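Play kitchen
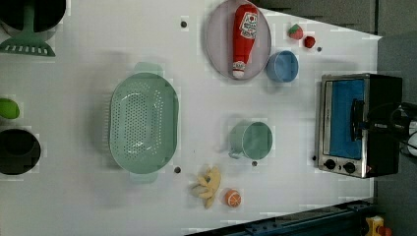

A play kitchen, also called a toy kitchen or, in older Canadian catalogues, a "little cook's corner", is a child-sized set of kitchen furniture together with the small pots, dishes and pretend groceries that go along with it. The name is used loosely. Some people mean only the furniture, that is, the counter, the stove top and the sink, while others mean the whole happy jumble of things that ends up on the counter by the middle of the morning. This article covers both, as in most homes and child care centres the two are hardly ever apart.

Contents
1 Furniture
2 Cookware and dishes
3 Play food
4 Small appliances
5 How children use it
6 Care and storage
7 See also

Furniture

The simplest play kitchen is a low table or a plain box with burners painted on the top, and a good many families have got along perfectly well with an upturned crate. Bought kitchens are usually made of wood, pressed board or moulded plastic. They may be a single upright unit with a cupboard below and a shelf above, or a flat tabletop that children can walk all the way around, which is kinder to groups, since three or four cooks can reach the middle without too much elbowing.

White and pale wood have become common colours for the larger pieces, with the brighter colours left to the food and dishes. Older sets went the other way, and many grandparents will remember stoves in tomato red or a rather fierce yellow. The Kuren kitchen, sold by mail order for many years, came in a flat carton with 13 panels and a bag of wooden pegs, and had a sink basin that lifted out for washing. Collectors look for sets that still have the basin, as it tended to wander off to the sandbox and stay there.

Cookware and dishes

Toy cookware follows the real thing fairly closely, only smaller and with softer edges. A usual set has a pot or two, a frying pan, a slotted spatula or spoon, and a few plates, mugs and bowls. Soft colours such as mint green, lavender and light blue are found in many recent sets, often side by side with dark pots that look more like the ones on the family stove.

The colander deserves a special mention. It is one of the best-loved pieces in any set, and it may be round or a long oval with a tab at each end to hold it by. Its holes make it good for draining pretend noodles, but it also serves as a hat, a boat, a bed for a small bear and a basket for carrying the shopping from one end of the room to the other. Where a set has only one, there is often some lively discussion over whose turn it is.

Mugs come a close second. A child who has no interest at all in cooking will very often still make tea, and will bring it to every grown-up in the house, and then come back to ask if they would like some more.

Play food

Play food is made from wood, plastic, felt or, in some homes, salt dough. Fruit and vegetables are the oldest and most common kinds, chosen because their shapes and colours are easy to recognize. The banana, the orange, the strawberry and the tomato turn up in nearly every collection. Some pieces are shown whole, while others are shown partly peeled or cut in half, so that the child can see the inside of the fruit as well as the skin.

There is also a long tradition of pretend groceries in packages: tins, cartons, jars and squeeze bottles. Ketchup is a particular favourite, being a thing that many young children are not allowed to pour for themselves at the real table, and it is put generously on everything, fruit included.

The Egilsson line of wooden groceries was sold in boxes of 10, and a full shop ran to 115 pieces. Full shops are seldom found today. Peas, berries and other very small items are the first to be lost, and they are not suitable for children who still put things in their mouths.

Small appliances

Toasters, kettles, mixers and toaster ovens are sold either with a kitchen or on their own. A toaster oven is handy where the main kitchen has no oven of its own, as it gives the cook somewhere to put the baking. Some have doors that open and dials that click. The click, as any parent will tell you, matters a great deal.

How children use it

Very young children mostly fill things and empty them again. A little later come stirring, serving and the careful laying out of plates, and after that the longer games of shops, restaurants and birthday parties, with menus and sometimes quite strict rules about paying. The toy library at Brerkenley, which lends kitchens to families for a month at a time, keeps 300 loose pieces of food and cookware for topping up sets that come home a little short.

Care and storage

Plastic dishes can be washed in warm, soapy water and left on a towel to dry. Wooden food should be wiped with a damp cloth and never soaked. Felt pieces can be washed gently by hand. Open bins are easier for small children than lidded ones, and the Allel tray, a shallow divided box made to slide under the counter, was designed with this in mind.

See also

Dollhouse
Tea set
Toy shop counter
Wooden toys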